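Category: Meeting minutes / Toolkit development

Honar Layout Library
Minutes of the developers' meeting, 23rd August

The meeting opened on the usual call. The minutes of the previous meeting were accepted with one correction: the tooltip change was merged to the development branch and has not yet shipped in a release.

1. Release status

The release candidate has been out for two weeks. Padov, the demo application, builds against it with no source changes. Barrios still needs a small patch, as it subclasses the old scroll pane and overrides a method that is now final. The meeting agreed to put the method back as non-final and mark it deprecated. It will be removed in the release planned for January.

The full test suite has 3,019 tests. All pass on Linux. On Windows 8 fail, all of them in text measurement and all on machines with display scaling switched on. The failures come from rounding in the font metrics wrapper. A fix is under review and should go in before the next candidate.

2. Layout invalidation

There was a long discussion of the change to how containers are marked invalid. At present a change to one child causes every ancestor up to the root to be laid out again. With the proposed change, a container with a fixed preferred size stops the request from going further up.

It was pointed out that some users call revalidate on a child and count on the root listener firing. Under the proposal it would not fire in every case. Two options were considered:

- keep the listener call but skip the layout work
- add a separate listener for partial updates and leave the old one for full passes

The first option was preferred because existing code will go on working. The branch will be changed to match and the timing figures taken again. The current figures were measured on the graph editor in Padov with 213 nodes open, and they should be repeated on a deeper tree, where the saving ought to show up more clearly.

3. Connection routing

The orthogonal router still draws lines through a node when source and target overlap on one axis. The bug has been open for nearly 2 years. A short test case is now attached to the report. It was agreed that the router should fall back to a straight line in this case until someone has time to write a proper solution.

The request for curved connections was deferred again. The drawing part is simple, but hit testing on curves is not, and the present code assumes line segments in several places.
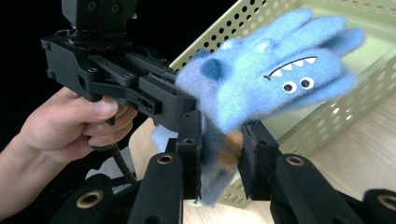
Hand-held gripper with coiled cable.

4. Printing and export

SVG export now keeps clipping regions. Dashed borders come out with the wrong offset when the figure is scaled, so the scale has to be applied before the dash pattern is set. PDF export will not be worked on in this cycle. The note in the manual saying it is "coming soon" is to be taken out.

5. Hakard build server

The move to Hakard is finished apart from the nightly documentation job. That job fails at the link check step because the old API pages have been moved to a different path. Redirects will be added. Until then the step may be skipped by hand, but the setting must be put back afterwards.

Old snapshots take up most of the disk. It was agreed to keep release builds and to delete nightly builds after a month. Anyone who depends on a particular nightly should copy it before the cleanup is turned on.

6. Documentation

The chapter on layout managers still uses the old constructor in all its code samples. The samples will be moved into the test source tree so that they are compiled with everything else. The section on coordinate systems needs a paragraph on the difference between parent-relative and absolute bounds, which comes up on the mailing list often. A draft has been written and will be sent round for comments.

7. Other business

The question of raising the minimum Java version was brought up. Barrios can't move yet. No decision was made, and the item stays on the agenda.

Actions

- Restore the scroll pane method and mark it deprecated
- Finish review of the font metrics fix
- Update the invalidation branch and repeat the timings
- Add the straight line fallback to the router
- Remove the PDF note from the manual
- Add redirects for the API pages on Hakard
- Circulate the coordinate systems draft

The date of the next meeting will be set on the mailing list.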